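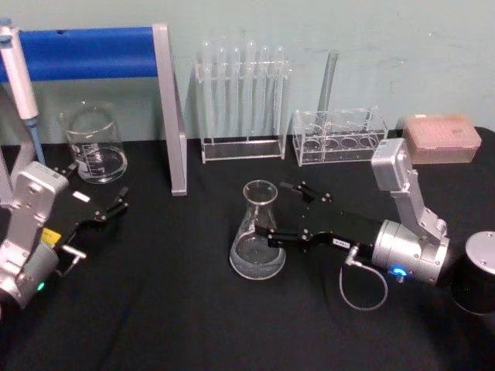 Room and Premises Inspection Checklist: Julbridge Guest House

Property: Julbridge Guest House, main building and garden annexe
Inspection date: February 20, 2021
Inspected by: Nidia Villca
Accompanied by: Eliécer Palomino (duty manager)
Copy to: Mavis Marchetti, owner
Key: P = pass, A = attention needed, F = fail, N/A = not applicable

1. Arrival and common areas

1.1 Front steps and handrail secure. P
1.2 Exterior lighting on sensor. A. The lamp by the side gate comes on but stays lit for under a minute. Reset the timer.
1.3 Entrance mat flush with floor. P
1.4 Fire notice displayed at reception, current version. F. The notice still gives the old assembly point at the bus stop. Replace with the car park version before the next arrival.
1.5 Guest register kept and stored out of public view. P

2. Fire precautions

2.1 Alarm panel clear of faults. P
2.2 Weekly call point test recorded. A. Two entries lack a signature. Jhair Flores to confirm he carried out both tests.
2.3 Bedroom doors close fully on their closers. A. Room 3 stops short of the latch on thick carpet. Adjust closer; do not trim the door until this has been tried.
2.4 Escape route from annexe unobstructed. F. Two folded sun loungers and a parasol base on the landing. Moved during inspection. They need a permanent place in the shed.
2.5 Emergency lighting, monthly test. P
2.6 Extinguishers in date. P. Next service due May.

3. Bedrooms

3.1 Window restrictors fitted on upper floor. P
3.2 Kettle, lead and plug undamaged. A. Room 5 kettle lead nicked near the base. Taken out of use.
3.3 Bedside lamps stable, correct bulb. P
3.4 Balcony rail, sea side: height and fixings. A. Height acceptable. Surface rust on the lower fixings of Room 4. Clean back, treat and check again at the next visit.
3.5 Mattress and bed base sound. P
3.6 Cot, where supplied. N/A. Cot is on loan to the Bidovness property.
3.7 Carbon monoxide alarm in annexe sitting room. P. Sounded on test button.

4. Bathrooms and hot water

4.1 Non-slip surface in shower or mat provided. P
4.2 Extractor fan working. A. Room 2 noisy but drawing air. Clean the cover and blades.
4.3 Little-used outlets flushed weekly. F. No record for the annexe basin while the annexe was closed. Flush now, record it, and add the outlet to the winter list.
4.4 Shower heads descaled. P
4.5 Towel rail fixed to wall. P

5. Breakfast room and kitchen

5.1 Fridge temperature log complete. P
5.2 Allergen sheet matches the menu. F. The Lozano granola was changed to the Tusico one and the sheet was not updated. Yolanda Chambi to correct it from the packet.
5.3 Dishwasher final rinse reaches 80 degrees. P
5.4 Toaster crumb tray emptied. A. Add to the end-of-service list.
5.5 Probe thermometer checked in boiling water. P. Read 100 degrees.
5.6 First aid box complete. A. Blue plasters low.
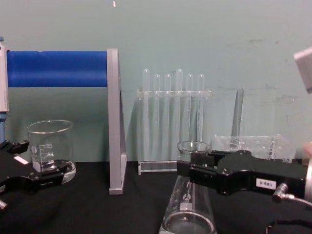 Glass beaker on a shallow glass dish

6. Grounds

6.1 Path to headland gate level. A. One slab rocks at the turn. Bed it again in sand and cement.
6.2 Car park surface and markings. P
6.3 Bins closed and away from windows. P
6.4 Outdoor seating sound. P. Bench slats re-oiled since last visit.

Result

Overall score 91 out of 100. Items marked F are to be closed first, and each needs a signed entry in the maintenance book. Budget for the closer, kettle lead and balcony work is up to 765; anything beyond that goes to Mavis Marchetti for approval.

Comment from duty manager: 1.4 reprinted and put up the same afternoon. 2.4 shed shelf to be cleared by Jhair. E.P.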